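Comparing two grippers on a small servo arm

By Kobina Tetteh
06/07/2023

This page sets out how to compare two grippers on a desktop servo arm using an ordinary mug. We wrote it for the Evano and Flirkex grippers, but the steps work for any pair that fits the same wrist. Allow an afternoon.

What you need

The arm, both grippers, a metal mug with a handle, masking tape and a notebook. Use the same mug throughout.

Step 1. Fix the start position

Put the mug within easy reach of the arm and mark its place with a small piece of tape. Turn the handle to the same side each time. Move the arm by hand until the gripper is over the rim, then save that pose in the controller as "start".

Check the wires while the arm is in this pose. The loops beside the gripper and along the arm need enough slack for the wrist to turn, but they should not catch on the handle.

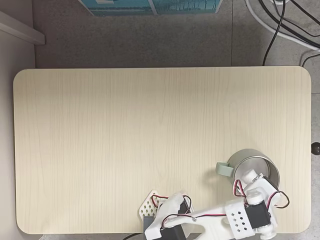
Step 2. Run the grasps

Close the gripper on the near rim, lift, hold for 13 seconds and put the mug down. Do 100 lifts with each gripper. Stop after the first 42 and feel the servos. If one is too hot to keep a finger on, let it cool before you carry on.

Write down each drop and each slip as it happens. Capucine Aubert keeps slips in a separate column, and I now do the same. A slip is any movement of the mug in the jaws that you can see.

Step 3. Swap the gripper

Switch off the power first. Undo the wrist screws, fit the second gripper and set its closed position again. Save a new start pose, as the jaws may differ in length by 2 mm or more.

Step 4. Compare

Look at drops first, then slips. If the totals are close, repeat both runs in the opposite order.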